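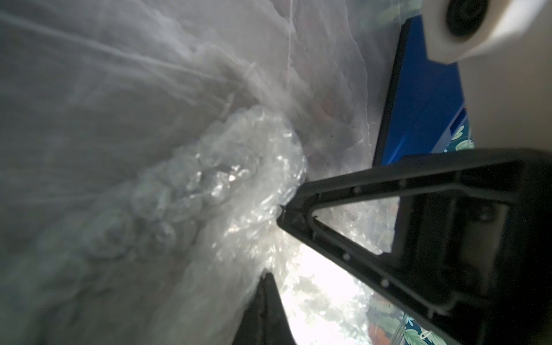

Wusard Tabletop Paper Cutter, twelve months on

I put off writing this one for a good long while, partly because I wanted to get through a second round of holiday cards first, and partly because my feelings about the thing kept changing. I make cards and small notebooks at my dining table in Wotcombe and sell them at the December market, and for years I did all my trimming with a craft knife and a metal ruler. My wrists finally complained, so I went looking for a guillotine-style cutter that wouldn't eat the whole table.

The one everybody recommends is the Mayrhofer, and it is a lovely machine (I've used the one at our library's craft room and the blade goes through card like butter), but it costs nearly three times as much and I just couldn't talk myself into it. The Wusard was on sale, it had decent reviews, and off I went.

First, the packing, which deserves a kind word. Mine came well wrapped in bubble wrap and plastic, with a cardboard sleeve over the blade, and there wasn't a scratch on it. I saved every bit of the wrap for mailing orders, of course!

Setup is quick. You screw on the handle, clip the paper guide to the bed and you're ready to go. The instructions are one folded sheet with very small drawings, and I had the guide on backward for an entire evening before I noticed the little arrow.

Now, the cutting. On ordinary copy paper it's a joy. On heavy card stock it will do 4 sheets at a time if you press down firmly near the hinge, and I wouldn't push it past that – the bottom sheet starts to creep and you end up with a slant. I keep a tally in my order book, and I've trimmed 1,613 cards on the original blade. It only started to feel dull in the last couple of weeks, so I have no complaints there.

My real grumble is the paper guide. It slides nicely but the thumbscrew works loose, and if you're doing a long run you have to stop and check it against the ruler. I put a thin rubber washer from the junk drawer under mine and it has behaved much better. The printed ruler is also wearing off at the left end, right where I use it most. Drevosura sells stick-on measuring tape for sewing tables and I may try a strip of that.

Would I buy it again? For cards and notebook covers, yes, quite happily. If you bind thick books or share a workroom with other people, save up for the Mayrhofer. I've ordered a spare blade for the Wusard and will add a note when I've fitted it.

Posted 19 Nov 2020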